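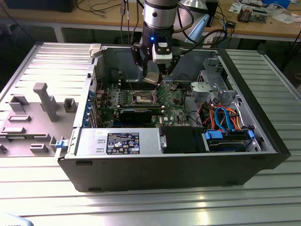
Gernuvon bench cell, gripper above the open computer case

Gernuvon Bench Cell - Setup and Care

The Gernuvon is a one-arm cell for work inside desktop computers which are lying on their side. Broder sells it with the arm, the gripper with sensor module, and a slotted aluminum table. The control box and the cables are delivered in a second carton.

Place of the case
Remove the side panel before you start the arm. The panel can stay on the table next to the case, flat, with the inner face up. Push the case against the table stops so that it cannot slide when the gripper goes down. The grooves of the table accept the Parsons clamp set, ordered separately.

Loose cables are the most frequent reason for a stopped cycle. Drive cables and power wires like to stand up in the middle of the case, and the arm will touch them on the way to the socket. Press them to the side and hold them with a soft strap. Do not use metal clips near the board.

Teaching the socket position
Bring the arm over the processor socket in slow mode and lower it by hand wheel. Save the point 62 mm above the board first, then the contact point. If you change to another model of computer, both points must be saved again. An old point from a similar case is not good enough, even when it looks right by the eye.

Care of the gripper
Wipe the fingers with a dry cloth at the end of each shift. Every 2,000 cycles please check the two screws of the finger holder, and replace the finger pads if the edge became round. The window of the sensor module is cleaned only with the Kadach cloth from the service kit - alcohol makes it cloudy after some weeks.

If the gripper drops parts, look at the pads before you increase the force. Too much force can bend a thin part.

Spare parts
Finger pads, pair: order code 380
Service kit with Kadach cloth, finger screws and soft straps
Parsons clamp set for slotted table

Orders for spare parts which reach Broder before 2 p.m. are packed on the same working day. Please write the serial number of your cell in the order, it is printed under the control box.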